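**Keeping pale plastic pale**

14/12/2020

Most homes have more white plastic in them than their owners would guess. There are the storage boxes under the bed, the lids on those boxes, the refrigerator drawers, the bathroom cabinet and the front of the dish rack. It is cheap, light and easy to live with until it starts to go dull or yellow, and then it makes a clean room look tired.

I started paying attention to this when I emptied a closet in November. I had bought a set of Berkero boxes in two batches, a few years apart. The older ones had stood by the window and the newer ones had been in the dark on the shelf below. Side by side they looked like different products. The old lids had gone the color of weak tea, and the shine had worn off in the middle where other things had been stacked.

There are two separate problems here, and they need different treatment. One is dirt. Kitchen grease settles in a thin film and holds dust, and pale plastic shows it as a gray haze. The other is the plastic itself changing color, mostly from sunlight and heat. Washing fixes the first and does very little for the second.

For the dirt, warm water with dish soap is enough nine times out of ten. Use a soft cloth, wipe in long strokes, rinse, and dry with a second cloth. Check your work with a lamp held low to one side. A glossy surface throws the light back at you, and whatever is left on it shows up next to the glare.
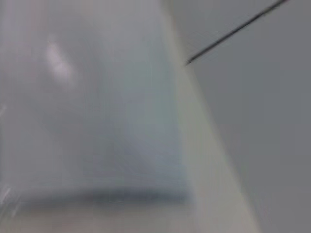
Angelica Villanueva gave up on sponges years ago and says the green scouring side did more harm to her white boxes than all the grease ever had. She soaks the lids in the bathtub for half an hour and leaves the rest to a dishcloth.

I think she is right about the sponge. Scratches are too fine to see one at a time, but together they kill the shine and give the next layer of grease somewhere to sit. The same goes for powder cleaners. I tried Unora cream cleaner on the inside of an old drawer and it took off the marks, along with most of the gloss.

Ink and price labels are another matter. Cooking oil loosens label glue if you leave it on for a while, and soap takes care of the oil. Rubbing alcohol lifts some marker pens, but try it on the bottom first - some plastics cloud over and stay that way.

As for yellowing, move the box. Mine now sit on the Gorkus shelf in the hallway, away from the window and the radiator. The color has not come back, and I don't expect it to. I put the two worst lids on the boxes that hold the Christmas lights, and those are in the closet for eleven months of the year.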